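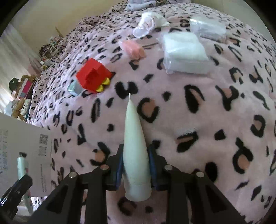
Seit dem Frühjahr füllt sich mein Postfach mit Mitteilungen über den »Abschied von der Verpackung«. Drogerien stellen Abfüllstationen auf, Hersteller schicken Nachfüllbeutel, und in jeder zweiten Pressemappe steht, der Kunde wolle es so. Will er? Ich habe da meine Zweifel, und sie fangen beim Etikett an. Eine glatte, mintweiße Tube ohne ein einziges Wort darauf, oben eine dünne weiße Spitze – hübsch anzusehen, aber ich wüsste nicht, ob ich mir den Inhalt auf die Haut oder in die Fuge am Waschbecken drücken soll. Bei der Originalware muss draufstehen, was drin ist. Bei dem Behälter, den man zum dritten Mal an der Zapfsäule befüllt, verlässt man sich auf das Gedächtnis der Familie.

Die Kette Largate hat im September ihr Nachfüllprogramm vorgestellt und dabei eine Zahl genannt, die seither überall abgeschrieben wird: 2272 Kilogramm Kunststoff seien im Testzeitraum eingespart worden. Klingt ordentlich. Ich habe nachgefragt, wie gerechnet wurde. Die Antwort kam nach einer guten Woche und bestand aus einem Satz: Man habe die abgefüllte Menge durch die übliche Packungsgröße geteilt und mit dem Gewicht der Packung malgenommen. Die Mehrwegflaschen, die Largate zum Start verkauft hat, tauchen in der Rechnung nicht auf. Die Kanister, in denen die Ware angeliefert wird, auch nicht. Ob diese Kanister zurückgehen, konnte man mir am Telefon nicht sagen, man wolle das klären. Geklärt ist es bis heute nicht.

Eine leere Flasche aus dem Programm wiegt auf meiner Küchenwaage 100 Gramm, die dünne Einwegflasche derselben Seife 16. Man muss also mehr als sechsmal nachfüllen, bevor überhaupt etwas gewonnen ist, und da ist der Pumpspender noch nicht dabei, der bei mir nach der zweiten Füllung klemmte. Wie oft die Kundschaft tatsächlich wiederkommt, hält Largate für ein Geschäftsgeheimnis.

Sobia Kiani führt einen kleinen Laden für Haushaltswaren und hat die Station von Sekex ein Jahr lang ausprobiert, zwischen den Putzlappen und den Kerzen. »Die Leute fanden das toll«, schreibt sie mir. »Sie haben es fotografiert. Gekauft haben sie dann die volle Flasche daneben, weil sie ihre leere zu Hause vergessen hatten.« Inzwischen hat sie den Apparat abgegeben. Geblieben ist ihr ein Regal mit Spülmittel in großen Kanistern, aus denen sie auf Zuruf selbst abfüllt, ohne Bildschirm und ohne App. Das laufe leidlich, schreibt sie, vor allem bei älteren Kunden.

Ich will das Nachfüllen nicht schlechtreden. Meine Großmutter holte den Essig in der eigenen Flasche, und niemand hat ihr dafür ein Abzeichen auf ein Kundenkonto gebucht. Mich stört, dass aus einer vernünftigen Gewohnheit eine Kampagne wird, deren Zahlen keiner prüft. Belmonte wirbt mit 2000 teilnehmenden Haushalten. Auf der Anmeldeseite genügt dafür eine E-Mail-Adresse. Ich bin auch einer dieser Haushalte und habe dort noch keinen Tropfen Seife gekauft.

Wer trotzdem mitmachen möchte, dem rate ich zu Kreppband und einem wasserfesten Stift: Inhalt, Abfülldatum, Chargennummer, falls der Laden eine herausrückt. Bei Reinigern gehören auch die Warnhinweise dazu, und zwar vollständig. Zwei verschiedene Mittel nacheinander in denselben Behälter zu füllen, würde ich bleiben lassen, selbst wenn auf der Zapfsäule ein freundliches Blatt klebt.

Zu den Beuteln von Tosunel, nach denen mehrere von Ihnen gefragt haben, kann ich noch nichts sagen. Der Hersteller verspricht eine vollständige Ökobilanz samt Transportwegen. Ich habe sie angefordert und melde mich, sobald sie auf meinem Tisch liegt.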